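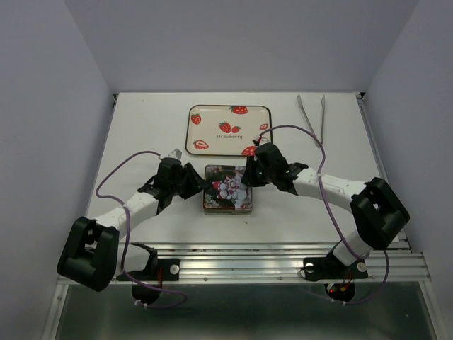 **Visit report: Fudura sample building, Clorkow, trade open day**

Arrived Thursday at 9:40, left at 3:15. The purpose was to look at serving trays and decorated tins for the winter range, check print quality against what we stock from Wirkent, and get clear answers on minimum quantities. I also wanted to see the decorating line at Durrani, which shares the site and was open to visitors in the afternoon.

## Getting there

The bus from Clorkow station stops on the main road, and the site entrance is on the side road behind it. Allow 20 minutes on foot from the stop if you are carrying samples. There is a closer stop at the rear gate, but the gate was locked and the sign sends you back the way you came. Parking is free and was full before 10.

Reception issues a paper badge and a floor plan. The floor plan is out of date: kitchen tools are shown on the ground floor and have moved up to the first landing. Coats and bags stay in the lobby. Notebooks are allowed on both floors, and so is handling the samples, provided they go back to the same place.

## Sample rooms

Fudura keeps its full catalog on open shelving, sorted by type and then by size. Mudassar Dogar, who runs the tray and tin section, said there are over 300 pieces on the shelves at any time, with older patterns kept for reorders. Shelf labels give the item number, the outside dimensions and the carton quantity. They do not give the weight, and weight is what decides our shipping band. He has the weights in a separate list and agreed to send it.

Items pulled for discussion are laid out on a plain white tabletop with gray walls around it. The arrangement is useful for judging print. Cream and off-white grounds are hard to compare on a brown shelf, and several pieces I had marked as white in the catalog are cream by a clear margin.

### Decorated tin, square

Square with rounded corners. The lid is printed dark, with a group of pale cartoon characters close together and a foliage pattern that carries on around the border. The front side is narrow and metallic.

The following notes are from the shelf copy of the same pattern, which I was allowed to handle:

- The lid lifts straight off and needs both hands. No hinge.
- Print holds to the corner radius without visible stretching. This is usually where a cheap lid fails.
- Fingerprints show on dark areas and wipe off with a dry cloth.
- No inner liner. Food use would require a paper or film liner, to be quoted separately.

The pattern is busy. From the end of the aisle it reads as a dark lid with a light patch in the middle, and the characters only separate once you are close. For a gift counter this is acceptable. For a high shelf I would choose something with a larger motif. Mudassar said that customers tend to order it for children's gift sets, and that the dark ground hides shelf wear better than the pastel tins in the same size.

### Tongs

The silver metal pair on the table is the slender type, a narrow V that comes together at one end. Fudura suggests them as an add-on with the trays, for cookies and cut fruit. I have no objection to the idea. I asked for spring force and arm thickness figures and there were none on file, so the shelf samples had to be judged by hand. They closed evenly and the tips met. One sample had a rough edge on the inside of the arm, which I pointed out and which was set aside.

Our current pair from Wirkent is wider and heavier. It is also harder to pack flat. If we bundle tongs with a tray, the slender type fits inside the rim of the tray box with a paper sleeve and no extra insert.

### Strawberry tray

The piece I had come to see. Rectangular, rounded corners, cream-colored, with a thin dark rim all the way around. The decoration is red strawberries, some whole and some halved, at different sizes and angles, with piped cookies in golden orange between them. The word "strawberry" is printed in lowercase in the middle, dark gray, with open letter spacing.

Observations on the print:

1. Seeds on the whole strawberries are white and remain distinct at normal viewing distance. In the catalog photo they had merged into the red, so the catalog photo should not be used for our listing.
2. The cut fruit has a pale core with a red outline. This is the most delicate part of the artwork and the first place I would look for misregistration.
3. The cookies are drawn as ridged, star-shaped swirls. They were hardly visible in the catalog and I had not noted them before the visit. The item description needs a line about them.
4. Motifs run up to the rim in several places. This looks deliberate, as though the pattern continued beyond the tray, but it leaves little tolerance. A small shift in placement would be obvious.
5. The surface is glossy and throws a strong highlight along the edge under overhead light. Product photography will need a diffuser or a lower angle.

The lettering is the point on which I expect disagreement in the office. It names what is already drawn next to it, and a buyer who wants the tray for general use may find it limiting. On the other hand, the lettering is small relative to the fruit and would be covered by anything placed in the center. I asked if the tray could be supplied without the word. It can, with a plate charge and a longer lead time. Mudassar did not recommend it for a first order.

Stacking: I stacked shelf samples of this size and they sat level. Rims touch at the corners first. A sheet of tissue between trays is standard and I would keep it.

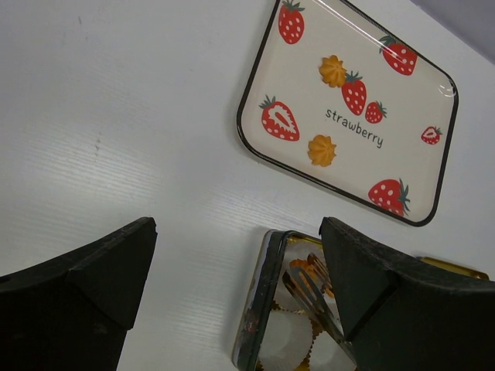 ## Durrani decorating line

The tour started at 1:30 from the rear corridor. Groups are limited to the width of the marked walkway, so those at the back hear very little. Stand near the front if you have questions.

Durrani prints flat sheet for tins. Lids and bodies are formed elsewhere and come back for inspection. The line on the day was running a plain two-color border job, with no connection to our items, but the procedure is said to be the same for all tin work:

- Sheet is coated with a base color and cured.
- Colors are applied in order from light to dark, with a cure between passes.
- Varnish goes on last, gloss or matte.
- A sheet is taken off at fixed intervals and compared with the signed proof under a daylight lamp.

The inspection bench was the most informative stop. Rejected sheets hang on a rail with the fault circled in wax pencil. Most of the circles were at registration edges, where one color had crept past another. There were also dust marks under varnish and a few scratches from handling. The inspector showed how a fault that is invisible straight on appears when the sheet is tilted toward the lamp. I intend to use the same check on incoming goods.

Noise is moderate and ear protection is supplied. The corridor smells of solvent near the curing section. Anyone sensitive to this should skip the second half and wait in the lobby.

## Terms discussed

| Item | Status | Note |
|---|---|---|
| Strawberry tray | Stock pattern | Weight to be confirmed |
| Square tin, dark lid | Stock pattern | Liner quoted separately |
| Slender tongs | Stock item | Ask for edge finish check |
| Tray without lettering | Special order | Plate charge, longer lead time |

Sample pairs can be bought at trade price, with a limit of 2 per item. I ordered the tray and the tongs. The tin I left for now, pending a decision on liners. Mixed cartons are possible for trays of the same outside size, so the strawberry pattern could be combined with one of the plain creams.

Payment terms are unchanged from the last price list. Breakages have to be reported on the day of delivery, with the carton kept. Wirkent gives us longer, and this should be raised before we sign anything.

## Practical notes for the next visitor

- The canteen closes at 2. After that there is a drinks machine in the lobby, coins only.
- Bring a ruler. The ones in the sample rooms are chained to the shelves and do not reach the table.
- Bring a color card if you are matching creams. Window light in the upper room shifts noticeably after midday.
- The return bus leaves from the opposite side of the main road and the shelter is set back behind a hedge.

## Open items

- Weight list from Mudassar Dogar.
- Liner quote for the square tin, paper and film.
- Written confirmation that the tray finish is suitable for direct contact with cut fruit. I asked and was told yes, but there was no document to hand.
- Wirkent comparison samples to be pulled from our own shelf before the Fudura parcel arrives, so that both can be tilted under the same lamp.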